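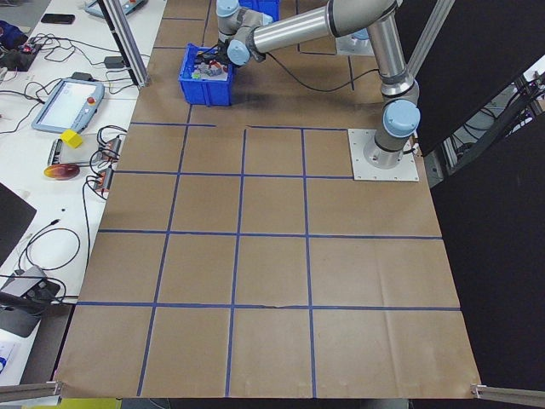 The first thing Ward Goossens did when I walked into the Otex returns shop in Gistetholm was hand me a pair of gloves and a stool. "Sit," he said. "Sort." So I sorted, for most of an hour, picking small parts out of a blue bin and deciding what each one was. My neck started complaining long before the bin looked any emptier.

Ward did that job for 9 years. These days he spends his shift with a robot arm, and he talks about it the way my uncle talks about his truck (fondly, with a lot of sighing).

Otex takes back mixed small parts from repair shops, and everything that comes in has to be sorted before anyone can clean it or sell it again. On a normal shift the crew gets through 1642 pieces. The arm's share is 700 of those, the easy ones mostly, and people still handle the rest. I'd expected it to be the other way around! But a bin full of odds and ends is a nasty thing for a gripper. Pieces tip over, or hide under each other, or grab hold of a neighbor and come along for the ride.

Ward learned to run the arm from a trainer at Stanciu, the firm that set up the line, and the course took him all of May. He'd never programmed anything before. Now he moves the arm with a teach pendant, that chunky handheld with the screen and the red stop button, and he's got opinions about blue tape. The tape marks out the work surface in rectangles, and when he and a coworker talk about a bad drop they just name the square. He likes it better than the coordinates on the screen — says he can point at tape.

What's changed for everyone else depends on who you ask. The sore wrists are better, I heard that a lot. Pay went up a little for the people who took the course and stayed put for the people who didn't, and that still stings at lunch. One woman told me she misses the talking. Four of them used to sit around one table, and now she works next to something that hums.

There's also Hetard, the scheduling software that came in with the arm, and I couldn't find a single fan of it. It moves breaks around. Ward keeps a paper list of 168 parts the arm gets wrong, and Hetard has no place to put it, so the list lives in his back pocket and gets copied out fresh when it falls apart.

Before I left he let me jog the arm myself, one joint at a time. I sent it the wrong way twice. Ward just reached over, turned the speed down and told me to try again.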